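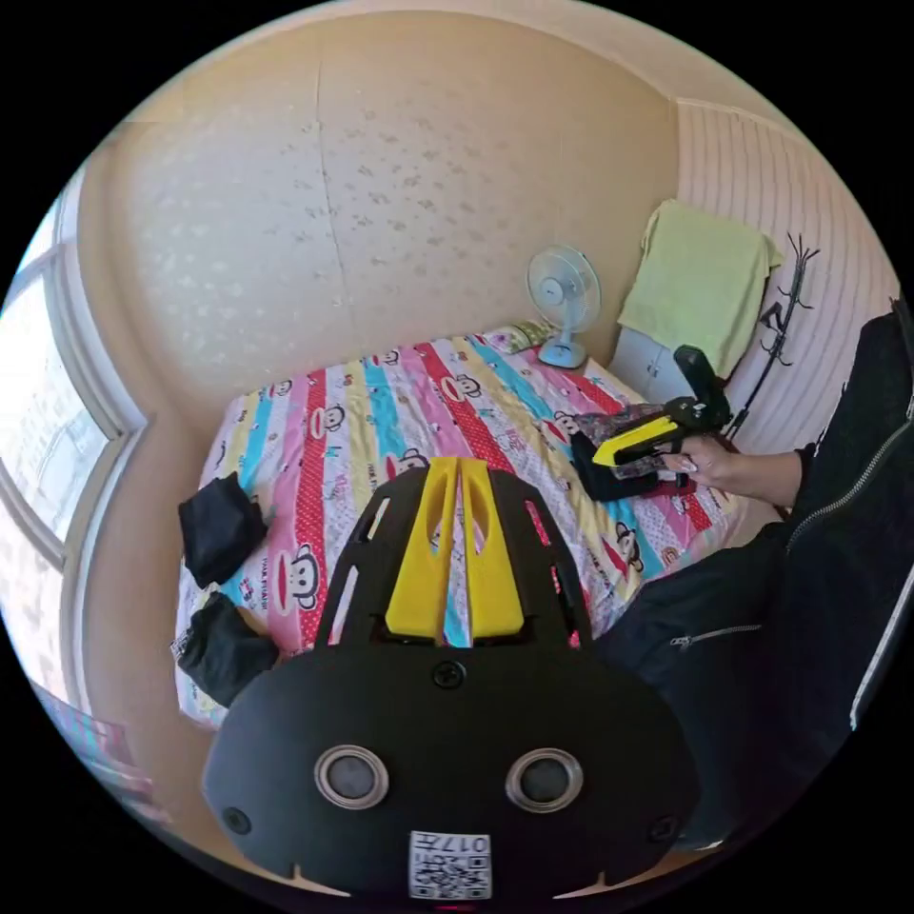
Stonano 탁상용 선풍기 한 달 사용기

여름 이불을 못 산 사람이 선풍기를 샀다. 순서가 틀렸다는 건 나도 안다. 우리 집 이불은 여전히 줄무늬에 원숭이 얼굴이 박힌 폴 프랭크이고, 나이 먹을 만큼 먹은 어른이 매일 밤 그 원숭이들과 함께 잔다. 취향에 대한 지적은 받지 않겠다.

선풍기는 베개 바로 옆, 침대 머리맡에 세워 두고 쓴다. 둥근 흰색 망에 받침은 연한 청회색이고 기둥이 가늘다. 처음엔 이 몸매로 버티겠나 싶었는데 자다가 팔로 두 번 쳤는데도 한 번만 넘어졌다. 승률 5할이면 이 가격에 준수하다.

바람은 1단이 제일 낫다. 3단은 소리만 들으면 이륙 직전인데 정작 머리카락은 별로 안 날린다. 타이머는 30분과 64분 두 가지다. 왜 64분인지 설명서를 끝까지 읽었지만 답은 없었다. 고객센터에도 물어봤더니 "사양입니다"라고 했다.

충전은 세 시간 남짓. 1단으로 밤새 돌리고도 아침에 남아 있으니 불만 없다. 다만 충전 단자가 받침 뒤쪽 아래에 있어서 꽂을 때마다 선풍기를 눕혀야 한다. 설계한 분은 책상에서만 써 보신 모양이다.

청소는 망을 돌려서 빼면 되는데, 빼는 데 5초, 다시 끼우는 데 15분 걸렸다. 두 번째부터는 좀 빨라진다.

전에 쓰던 Musitz 집게형과 비교하면 바람은 비슷하고 소음은 이쪽이 낮다. 집게형은 침대 머리판이 없는 집에서는 집을 데가 없어서 결국 서랍에 들어갔다.

빨래 개는 동안 침대 쪽으로 틀어 놓기에도 괜찮다. 개어 놓은 검은 천을 서랍에 넣는 일까지는 해 주지 않는다.

별 다섯 개 중 네 개. 하나는 충전 단자 때문에 뺐다.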